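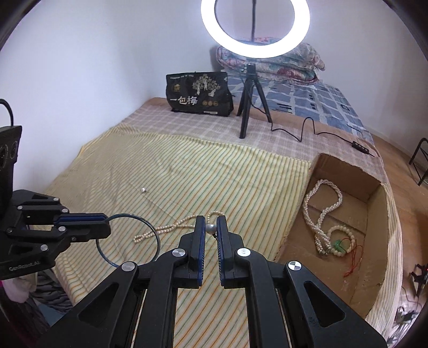 The pearls and the blue hoop, on the yellow striped sheet.

18 Jun 2018

I meant to spend this morning on the windows and I spent it on my jewelry instead, every last bit of it, laid out on the bed in the back room where the light is kindest. It started with one earring. I wanted the little silver ones for supper at Lillen on the weekend and could only find the left, and once I had the box open and tipped out there was no sensible way of putting it all back without sorting it first.

I do love that yellow sheet for this sort of job. The stripes are so thin and cheerful, green and orange and white, and small things show up well against it. I never got around to making the bed up properly, so the floral quilt stayed folded in its fat bundle against the wall and the blue and white blanket was left where it was, and I had all the front part to work on. I shall have to iron that sheet one of these days, but not this week.

The pearl necklace was the worst of it. It had wound itself in with everything else, as it always does (I think it waits until the lid is closed). I got it stretched out in a loose loop at last, all those small cream beads, and then there was the one big white pearl, which I had forgotten was so shiny. It looks like something from a much grander necklace. I bought the whole thing at the market in Wallell, years ago, for 8 dollars, and the woman wrapped it in a page of newspaper and told me to keep it away from perfume. I have not always kept it away from perfume.

There was one small white bead sitting off by itself in the middle of the sheet, too. I went over the necklace twice with my glasses on and couldn't find a gap, so perhaps it belongs to something I gave away. I put it in the button jar, where it will be happy enough among the shirt buttons.

The thin blue hoop I had forgotten completely. I used to wear it every day the summer we stayed at Torvik, in room 116 with the sticking door, and I can still remember how it slid down over my hand whenever I reached for the coffee pot. It still goes on! I wore it while I did the dishes and then took it off again because it kept knocking on the sink.

By lunch I had three piles, to keep, to mend and to pass along, and the mending pile was the biggest, of course. There's a repair counter at Gunell that does clasps, and I'll take the brown chain and the locket over when I go in for thread. The pearls I'm keeping flat from now on, in the long tin that the shortbread came in, with a bit of flannel underneath.

Never found the other earring. I looked under the bed and found a library card and a clothespin. Soup for supper, with the last of the leeks, and the windows can wait for tomorrow if the rain holds off.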